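Course materials > Textile Care and Housekeeping > Unit 4
Search this site Enter keywords

Unit 4 handout: Hanging, rails and garment support
Flirnbridge, housekeeping certificate
Notes prepared by Aishwarya Kaimal

4.1 Scope

This unit covers the transfer of a garment from a heap or basket to a hanger, and from the hanger to a rail. Folding was dealt with in Unit 3. Pressing follows in Unit 5 and is not assumed here.

4.2 Terms

Rail: the horizontal member that carries the load.
Lower bars: the members near the floor that tie the legs together. They may carry shoes or a tray. They are not for hanging.
Drop: the distance from the rail to the lowest point of the garment.
Clearance: the distance from that point to whatever lies underneath, whether bar, shelf or floor.

4.3 Drop and clearance

Measure the drop with the garment on its hanger, as the hook adds to it. For the exercises in this unit a clearance of 15 cm is required above the floor. Where the rack has lower bars, the garment should end above them or fall wholly to one side. A hem that rests on a bar will take a crease there.
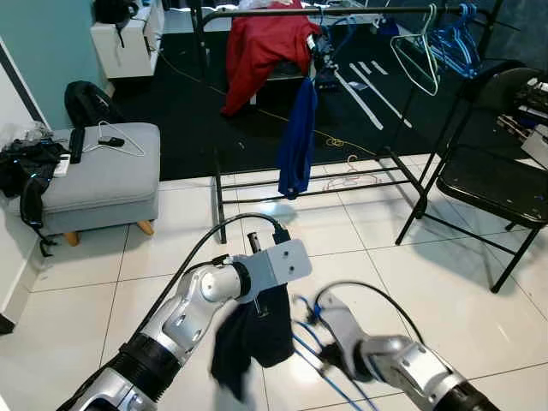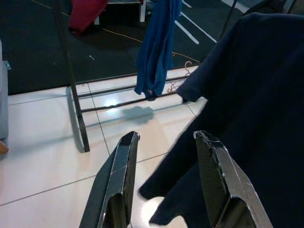
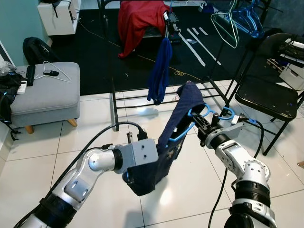

Loading begins with the hanger, which is chosen before the garment is picked up. Shoulder width comes first, then the weight of the cloth. Spare hangers are kept together at one end of the rail, as with the blue plastic ones in the first picture, so that the working part stays open. Wire hangers are kept off the rail in this course and are used only for light items going out the same day. Long narrow pieces, such as the royal blue one, need the least rail but the most drop, and should be placed first. Dark cloth is difficult to read when crumpled: find the neckline or waistband by touch, let the rest fall under its own weight, and then bring the hanger to it.

4.4 Spacing

Allow 40 mm between hooks for shirts and light knitwear. Coats need more and are treated separately in the Grillimville notes. Hooks all face the same way. A rail loaded from one end only will tip on a light frame — load from the middle outwards.

4.5 Floor

Keep the standing area clear to the width of the rack. On glossy tile, check that each foot sits flat and does not straddle a raised joint. Mats should lie fully under the rack or fully outside it.

4.6 Practical

Each student hangs 18 mixed garments in 30 minutes. Marks are lost for hems touching a bar, reversed hooks and any item put over the rail without a hanger. The Zonavham record sheet is filled in during the exercise and handed in with the rail still loaded. Resits are held in March.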